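Food & Home > Tables > Features

The tray does the work

Last updated: February

Start with the tray. Always the tray. I've been setting out sauces and small bites at home for years and the table only started looking right when I quit putting plates straight on the wood.

Teal, it turned out, is the color. Teal on warm brown grain, small round plates on top, something red on the plates. That's the whole look.
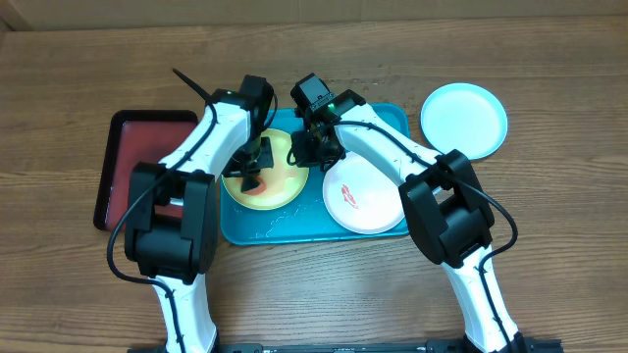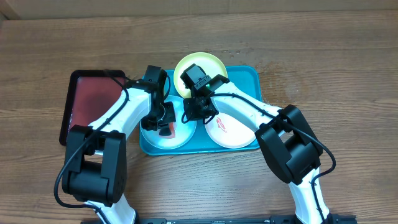 Teal tray, round plates, wood table.

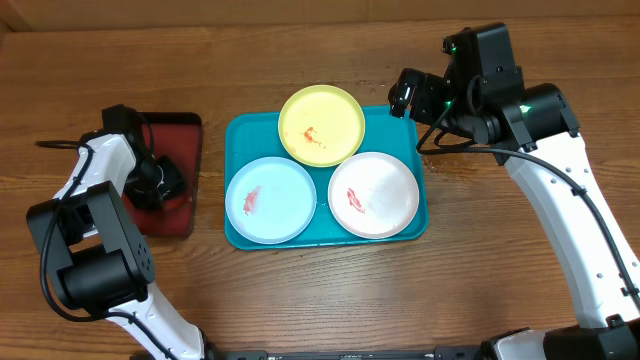 So, shopping. I did the rounds for this one, 5 shops in an afternoon, feet killing me. Rornby has the best trays if you want a raised rim, and you do want a raised rim, because plates slide when you carry them and sauce goes where it likes. Tromon's are prettier but dead flat. Pretty and flat is a placemat.

Plates next. Don't buy the matching set! Pale yellow, white, a light blue if you can find it. Soft colors, same shape, more or less the same size. Riis sells them singly out of a bin by the register and you can stand there swapping until the person behind you sighs. Get one with a little print on it, a fish or whatever. One printed plate is plenty.

Plastic or china? Plastic for weeknights. I know. But it's light, it stacks, and a dropped one bounces. China if your mother-in-law is coming.

Then overlap. Three plates on a tray made for two is fine, let the top one hang over the back edge a bit. Looks generous. Leave a strip of tray showing at the front so theres somewhere to get your thumbs.

A second tray off to the side, smaller, darker. Deep red is nice. Mine takes used forks, olive pits, the lid of the jar. Jesten had one in lacquer that I put back twice and still think about.

Cleaning up. Ketchup and chili sauce will mark pale plastic if you leave it overnight, the light blue ones worst of all. Cold water first, then soap, then a paste of baking soda left on for an hour. Sunny windowsill helps too. Hot water straight away seems to set the pink, at least at my house.

And wipe the table. Drops on bare wood get forgotten behind the tray and by morning you have a ring. Dry cloth, go with the grain, done. Oil it twice a year if you remeber, I mostly get to it once.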